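4. Preparar a cena e gravar demonstrações em simulação

Esta seção parte do princípio de que o Bilier já está instalado (seção 2) e de que o leitor fez as pazes com os drivers de vídeo (seção 3). Quem pulou a seção 3 vai voltar a ela de qualquer maneira.

4.1 Carregar a cena de montagem

1. Abra o Bilier e escolha Cena > Nova a partir de modelo.
2. Selecione o modelo "montagem_mesa". O braço, a mesa e as peças são carregados juntos.
3. Fixe a semente aleatória em 284. Qualquer número serve, mas 284 é o que usamos no artigo, e comparar resultados com outra semente é um passatempo que não recomendamos.
4. Clique em Assentar peças e espere a física parar de se mexer.
5. Confira se a garra está aberta antes de iniciar a gravação.

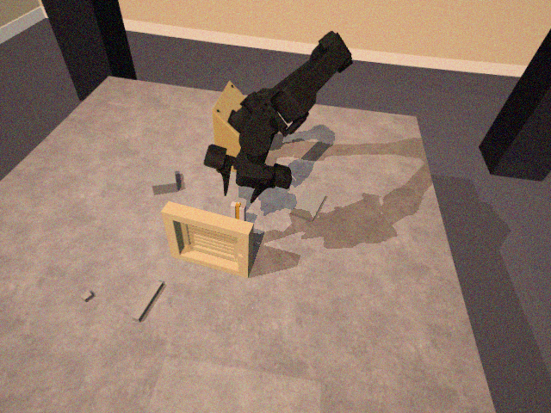 Figura 4.1. Cena de montagem no simulador, garra aberta sobre a mesa.

Nota: as sombras fazem parte do experimento. Várias peças cinzentas têm quase o mesmo tom do tampo, e a política precisa aprender a lidar com isso. Aumentar a luz ambiente até tudo ficar bonito melhora as figuras e estraga os dados.

Cuidado: não arraste peças com o mouse depois do passo 4. O Bilier permite, não avisa, e grava a posição antiga no cabeçalho do episódio.

4.2 Gravar os episódios

1. Conecte o controle de teleoperação e verifique se o indicador Esico está verde. Amarelo significa "conectado, em tese".
2. Defina a duração máxima do episódio em 30 segundos.
3. Pressione Gravar e conduza a garra até a peça escolhida. Movimentos hesitantes são bem-vindos; pausas para tomar café, não.
4. Pressione Encerrar e marque o episódio como sucesso ou falha. Seja severo. O conjunto Vieira, com 2.247 episódios, precisou ser remarcado inteiro em abril porque "quase encaixou" vinha contando como sucesso.
5. Repita com a próxima disposição de peças.

Guarde também as falhas. O método usa as duas classes: os sucessos treinam a política e as falhas treinam o avaliador que decide quando tentar de novo.

4.3 Variar o ponto de vista

1. Em Câmeras, ative a vista geral e a vista de mesa.
2. Mantenha a perturbação de posição no nível 2. Acima disso a câmera começa a atravessar as paredes, fenômeno instrutivo, mas sem utilidade conhecida para o treinamento. 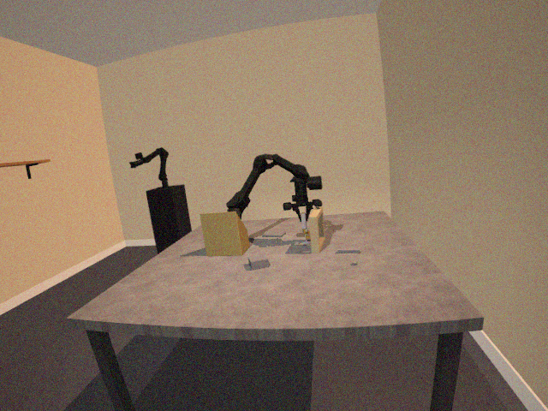
3. Exporte as vistas com o Pullimport, sempre na mesma ordem em que foram ativadas. Ordem trocada não gera mensagem de erro, só uma política muito segura de si que erra a mesa.
4. Abra um episódio exportado e reproduza-o do começo ao fim antes de lançar o treinamento.

Problemas com a exportação devem ser enviados a Jozefína Krajčí, com o arquivo de log anexado. Capturas de tela do log não contam como log.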